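Kuipers Tableware Set

Plates, trays and table layouts for place-setting and tray-loading work

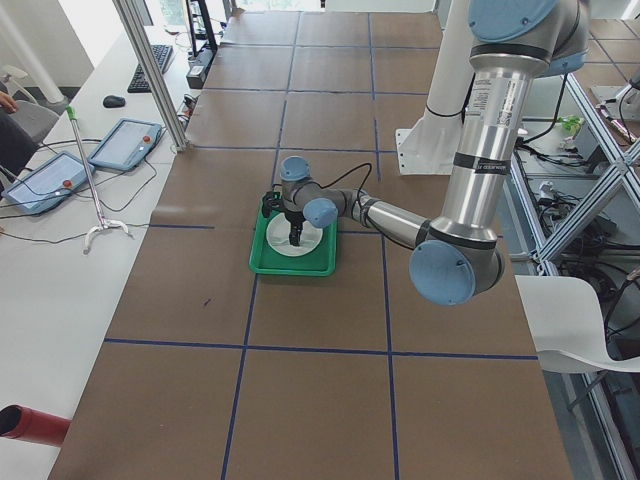
What's in here

Kuipers is a collection of 2,000 short recordings about one very ordinary job: getting a plate onto a tray, or off it again, on a long table. I love this stuff. Plates look simple until you start caring where the middle of one is, and then you can lose a whole afternoon to it (I have lost several in March alone).

Each recording covers a single tray and a single move. The set is split into 2 parts:

load — the plate starts on the table and should end up in the tray
unload — the plate starts in the tray and should end up on the table

The objects

There are 73 pieces in the full list, mostly plates, bowls and saucers, plus a handful of trays. The pairing I always point people to first is the round white plate in the green plastic tray. The colors are easy to tell apart, the outline of the plate is clean, and it makes a great first thing to try a new segmentation model on!

Every piece has its own line in objects.csv with a short name, a color, a material and a diameter or a length and width. Diameters were measured across the rim. If you find one that looks wrong, please tell me, I'd really like to fix it.

The table

The table is covered in brown paper, with blue tape dividing it into big rectangular cells. Cell names go by letter and number, starting from the near left corner. We kept the cells large on purpose so that a tray can sit well inside one with room to spare, and I think it makes the layout files much nicer to read.

The paper does get replaced. Small shifts in the tape between batches are normal, so use the corner points in layout.json for the batch you're working with and don't carry them over from another one.

Files

objects.csv — the list of pieces
layout.json — cell corners, one entry per batch
clips/load and clips/unload — the recordings, at 30 frames per second
notes.txt — anything odd that came up, in no special order

Known gaps

White plates are over-represented. Glass is missing completely, and so is anything with a handle. Stacks of plates are planned for the next release, under the name Nitiron, and I can't wait to get going on those.

The older names "Allia" and "Burnent" still turn up in a few notes. Both refer to early batches that are now merged into the main set.

Contact

Ezekiel Dunleavy keeps the object list and the layouts. Corrections, questions and plate suggestions are all very welcome — open an issue and put the piece name in the title.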